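Workshop Tips: Bench Setup for the Two-Arm Rig
Ninenell Robotics Club, build room notes

Clear the bench before powering the arms. Tools left near the back get swept off on the first homing move, and a dropped driver is hard to spot against the carpet.

Set trays along the back of the table with even gaps. Measure the gap from rim to rim. The hollow is wider on one side of each tray, so center-to-center numbers drift. Leave at least 30 mm; the fingers need that to open.

Matte black trays on the yellow top give the Shboul vision script a clean outline. If it starts missing a tray, wipe the tabletop and check for glare before touching the threshold. The default is 200 and has rarely needed changing. Pull the blinds first.

Keep the drawer shut during a run. Spare fasteners and the hex keys live in it.

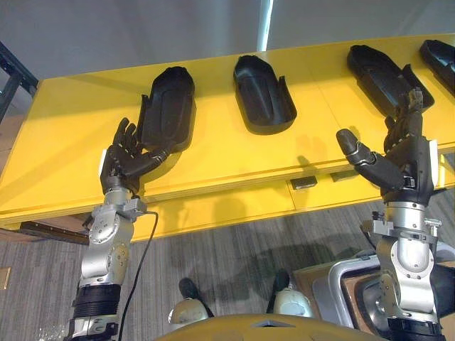
Hands raised at the first and third trays, left to right.

Leave slack in the wrist cables. A loop that hangs free is fine; a loop that can reach a joint is not. Move both wrists through full travel by hand, power off, and watch where the cable goes. Tape marks last a few weeks. Hook-and-loop ties last the season.

Check the wrist bracket screws every 3 sessions. Use the short key and stop when it bites. Overtightening has already cost the Nustis team one bracket this year.

Fingertips pick up dust from the carpet. Wipe with a barely damp cloth, let dry, then run the grip test. Do not use solvent cleaner on the hands.

For Skiltident practice rounds, save poses with the tray number first and the arm second (3R, 1L). Older files have it the other way around and will load without an error. Rename them before January.

Shutdown: lower both arms, wait for the hold light to go out, then switch off at the wall. Log sheets go in the blue binder. Log anything over roughly 200 cycles on one hand so the tendon check can be scheduled.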